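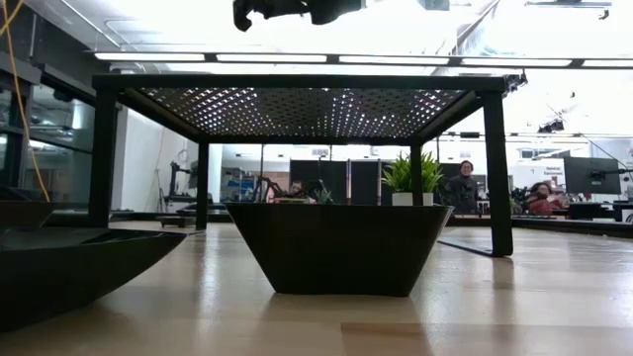 13 March 2020 – soap finish, second round. Started on the Jerham boards first thing, before the heating came on properly. These are the ash offcuts, all from the same plank, planed and then sanded to the usual grit, water on, dried overnight, sanded once more by hand. The client wants "no shine at all" and I keep having to explain that no shine at all is hard under ceiling lights on a pale top. The long top with the black planter on it is the sort of thing she means when she says too bright: you get the overhead lights thrown back at you in bright reflections off the grain. Nice surface, wrong job. So target is the same pale color, grain still there, no patches when you bend down and look along it.

Recipe as mixed today. 30 grams soap flakes to a liter of hot water, stir, leave till it goes slimy. February's batch was made up stronger and it sat on top of the wood like wet glue, had to be scraped off. Too much soap, not enough patience. Javiera says her grandmother just did it by eye and it never once failed, which is no help at all to me with a scale and a client.

The thinner mix goes on like water with a bit of slip to it. Sponge, plenty, leave it to soak, wipe off everything that will come off. Then wait. I've been cheating on the wait and going back in too early, I think this is where the streaks on board C came from. From now on 30 minutes between wiping and even touching it, and overnight before the next coat.

Boards so far:

A – thin mix, wiped with cotton rag. Good. Slightly raised grain at one end, where the rag dragged. No yellow.

B – thin mix, sponge only, not wiped. Tacky patches, white bloom along the pores. Looks like somebody spilled milk on it. Don't do this.

C – thin mix, second coat too soon. Streaks. See above.

D – February mix, kept for comparison. Gray and sort of waxy. Fingerprints show.

E – left bare. Already has a coffee ring on it (mine).

A is the only one I'd show to anybody. Naledi looked at it against the window and said it looks like nothing's been done to it, then wiped her thumb across and changed her mind. It does feel different, a bit silky. That's what we're selling I suppose.

Water test on A, one coat only: drop stood up for a short while then went flat and soaked in. Left a faint ring after drying. Rubbed the ring with more soap water and it nearly went. Needs more coats before it's worth testing properly, want 5 on it before I put a glass down. E soaked up the drop straight away and the grain lifted in a little round hill, you can feel it with a fingernail.

Soap. We have two kinds on the shelf now and they are not the same thing. The Hinetti flakes are thin and dissolve clean, no smell. The other bag, the one with no label that came back from Matlala with the rest of the leftovers, has something in it, perfume or an oil, and the mix came out cloudy and stayed cloudy. Did one little strip with it and the strip is a shade warmer than A. Might be my eyes. Győző put them side by side on the white card and agreed with me but he agrees with everybody before lunch. Will look again tomorrow in daylight. Until then do NOT use the unlabeled bag on anything going to a customer. I've written this on the bag.

Water. Forgot to note it in February and I am kicking myself. Tap water here is hard, you can see it in the kettle. Soap plus hard water gives you scum and I wonder if half the gray on board D is just that and not the strength. So today all mixes are with the distilled stuff from the storeroom. That means I changed two things at once, amount and water, and can't say which one fixed it. Stupid. Need one more board: February strength with distilled. And another with today's strength and tap. Plank has enough left in it if nobody takes it for wedges. Olesia, if you are reading this, please don't take it for wedges.

Iron. Second thing to look out for. Used steel wool on the end grain of one scrap to knock back the fuzz and there are tiny dark specks there now it's been wetted. Soap water will find every crumb of steel. Would be a disaster on oak, on ash it's only ugly. Nylon pads from here on, the white ones, and vacuum off before any water goes near. Also check the bench – Olesia was grinding brackets on the other side of the room and that dust travels. Wiped down with a magnet in a sock, came up hairy.

Cost, since Zodwa asked again. Soap is next to nothing. The time is the cost. Each coat is short work but it ties up the bench overnight, and for a table the size Jerham want we'd be turning it over for the underside as well, which I'd insist on, one side only and it'll cup. Told her to quote the bench time and forget about the soap. She wants to know if we can say it's "maintenance free". No! It's the opposite of that. They have to wash it with the same soap, often at first and then when it looks dry. If they use the spray cleaner from under the sink it strips right off. We should give them a bag of flakes and a card with the mix on it. Naledi offered to write the card. Keep it short, people won't read it.

Old job came up in conversation: the bench at Vumutville was soaped and it's supposed to look very good now, gone a bit silvery and soft. Would like to go and see it before the Jerham quote goes out. Ask Javiera if she still has the key contact there. If there's wear on the front edge I want to know how they've been cleaning it.

Sanding – a note on grit. Went finer on the back of A out of curiosity, a couple of steps up, and it took less soap. Beaded on the surface and wiped straight off, and after drying there was a faint polish, only a faint one, but with the light low across it you can see it. So finer sanding is working against us here. Stop where we normally stop, maybe even one coarser on the last hand pass. Have to try that. Coarser will hold more soap but also more dirt, and it's a dining table.

Sponges: bin the green ones, they leave color. Found a pale green smear on the edge of B and spent too long thinking it was mold.

Bucket is the white one with the lid, label says SOAP MIX in my writing. Whatever is left over sets to a jelly when it gets cold, don't throw it out, warm it up and stir and it comes back. Almost 100 little strips of masking tape on the bench from labeling things, somebody please get us proper tags.

To do:
coat two on A in the morning, same rag same mix
new boards for the water question, tap and distilled, mark them on the END not the face
coarser sanding board
look at the warm strip in daylight w/ Győző
order more white pads and more Hinetti flakes, we're into the bottom of the bag
ring Vumutville
hold the quote till the glass test is done – Zodwa knows

Also the lid on the planer outfeed is loose again and I've only tighened it by hand. Allen key is missing from the rack.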